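Patching compound keeps showing through the paint — what am I doing wrong?

Posted in Walls and Ceilings
3 replies, 308 views

flatwhite_geelong
I'm repainting the spare room before my sister moves in and I can't get the walls even. There were a lot of old picture hook holes and one long crack beside the door. I filled them all with a premixed filler, let it dry overnight, sanded it and put on 2 coats of low sheen. During the day it looks fine. At night with the lamp on, every patch stands out as a duller spot, and I can see the edge of the crack repair when I stand in the doorway.

The paint is Zavon interior low sheen in a light grey. The old colour was a cream, probably ten years old. I didn't wash the walls first, only dusted them. Do I need a third coat, or do I have to go back to the start? I've already spent $109 on paint and would like to avoid buying another tin.

Cekimen
A third coat probably won't do it. You have two separate problems.

The dull spots are flashing. Filler is more porous than the painted wall next to it, so it pulls the paint in and dries to a different sheen. You needed a sealer or primer on the patches before the colour went on. You can still do it now. Sand each patch lightly, wipe off the dust, spot prime with an acrylic sealer undercoat and feather it out a hand's width past the filler. Then roll the whole wall, corner to corner. Don't just touch up the spots, or you'll swap dull squares for shiny ones.

The crack edge is a ridge, and paint won't hide a ridge. Turn the main light off at night and hold a torch flat against the wall so the beam runs along it. Mark what you find with a soft pencil. Sand with 180 grit on a block — not your fingers — and if it still shows, skim a wide, thin layer over the top with a broad knife. On my hallway the final skim ended up 130 mm wide for a crack you could barely fit a fingernail in.

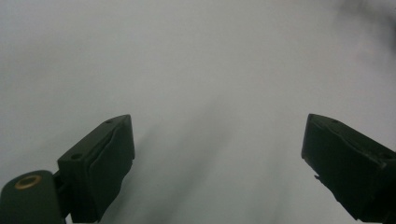 Pale grey surface with soft diagonal shading.

Check from more than one side before you prime. Soft shading with no edge to it may only be the way the light is falling. If you move the lamp and it moves too, leave it alone. A ridge stays put.

Also wash the walls next time. Sugar soap, then a rinse with clean water. It matters more in kitchens but it's cheap enough to do everywhere.

gavalas_reno
just use ceiling flat on the walls, hides everything. did our whole place in it. marks a bit if you have kids

Flurnar
Agree with Cekimen on the primer. I'd add that the roller makes a difference. If you cut in with a brush around each patch and rolled the rest, the texture will be different even when the colour matches. Use a 10 mm nap and roll over the primed patches as well, so they pick up the same stipple as the rest of the wall.

Wait for a cooler day if you can. I did ours on a hot Tuesday with the windows open and the paint was drying before I could get back to the wet edge, so I had lap marks on top of everything else. One more coat over the lot fixed it.

For one spare room you should have enough left in the tin. Check the lid for the coverage.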